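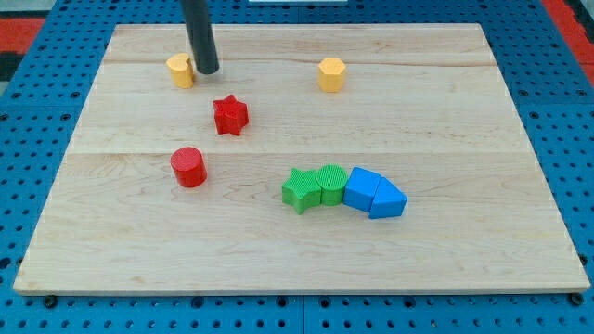

Joined maple board with yellow, red, green and blue plastic shapes.

Open day at the Skistora board works, Skodholm

April – written by a reader of this site
Last updated: May

I have wanted to see Skistora from inside for several years. I own one of their bread boards, bought second-hand, and it has survived two kitchens and one flood under the sink. So when I read that they open the works to visitors one time in the year, I asked for a place the same evening. The answer came after 13 days, in good English, with a small map.

Skodholm is not difficult to reach, but it is slow. I slept the night before in Lonmont and took the early bus from the station. The ticket machine at the stop did not accept my card, and the driver sold me a paper ticket instead. The road follows the river for the most part and the last piece goes through forest. I was the only passenger who went out at the works. From the stop it is a short walk uphill, and there is no pavement, so I would recommend proper shoes.

The gate opened at nine. We were put in groups and each group received a guide from the works. Ours was a woman who had worked in the gluing hall and now plans the production. She spoke first in the local language and then in English, and I was a little ashamed that the English was mostly for me.

The timber yard

We began outside, where the wood lies in stacks under long roofs without walls. Between the layers there are thin sticks so that the air can pass. Most of it is maple, some is beech and a smaller part is oak. I had imagined that a tree comes in at one side and a board goes out at the other side in the same week. In fact the wood stays in the yard for a long season before it even goes to the kiln.

The guide let us hold two pieces of the same size, one from the yard and one from the kiln. The difference in weight surprised me very much. A man in our group, who has a small workshop at home, asked many questions about moisture and wrote all the answers on his hand.

The kiln itself was closed, but we could stand beside the door and read the display. There is a smell there which I like, something between bread and old cupboards.

Sawing and gluing

Inside we had to wear ear protection, and the guide explained everything before we went in. The planks are cut into strips and the strips are sorted by eye. Two women stood at a long table and turned the strips quickly, one after the other. They look at the end of each strip, to see which way the growth rings are bending, and they turn every second one so that the board will not bend like a bowl. One of the women showed us a board where this had been done wrongly. It rocked on the table when she pressed the corner.

I asked why they do not make the board from one wide piece, which I had always thought was the better quality. The guide said that she hears this question on every tour. A wide piece moves more when the kitchen is damp and then dry again, and several narrower planks hold each other quiet. A good seam is stronger than the wood beside it. She took a broken test board out of a box and we could see that the crack went through the maple and left the glue line alone. Now I look at seams everywhere, also in my own table at home.

The presses stand in the next hall. A board stays 30 minutes under pressure and after that it rests until the next day before anybody planes it. The hall is kept warm, and in my winter coat I was very uncomfortable. There are hooks near the entrance but I saw them only when we went out.

The part I liked most was the sanding. I had expected only machines, and there are machines, but the edges are finished by hand. We were each given a small offcut and a piece of sandpaper and could try it. Mine became quite smooth on one side and quite round on the side which should have been straight.

Oil, and a small disagreement

The boards are oiled twice. The oil comes from Ahmadpour, a supplier they have used for many years, and the guide was strict about it: no olive oil, no sunflower oil, they become sticky and begin to smell. The man with the workshop was of another opinion. His family has always used walnut oil and he said so several times. In the end the guide laughed and told him that he is welcome to continue, but please not on a board with their stamp.

Her advice for cleaning was simple. Wash both sides, also if only one side was used, and let the board stand on its edge to dry. I have always washed only the top. This explains why my bread board has a small curve, and I did not mention it to her.

Lunch and the shop

The tour ends in the canteen. For 85 crowns one receives soup, bread, a piece of cake and coffee. The soup was pea soup and very good. The coffee was weak. We sat at long tables together with the people who were on their normal break, and this was pleasant, although I understood only a part of the conversation.

The shop is beside the canteen and it is small. The prices are a little lower than in Lonmont. The better offers are in the crates at the back, where the boards with knots or dark streaks are kept. I bought a small one with a brown line across the corner, which I find more beautiful than the perfect ones. They wrap it in grey paper and warn you not to leave it in the sun in the car.

Some practical notes

The tour is free but you must write in advance, and the groups are small. Children are allowed from six years. There are stairs between the gluing hall and the sanding room and I did not see a lift, so it is wise to ask. Photographs are permitted, except in the office. The last bus to Lonmont leaves in the late afternoon – I nearly missed it, since I had gone back to the shop for a tin of oil. The next bus would have been in the morning.

The works will open again next spring. I think I will go once more, with a thinner coat.

Contact: use the form on the main page | © All texts belong to their authors | Back to top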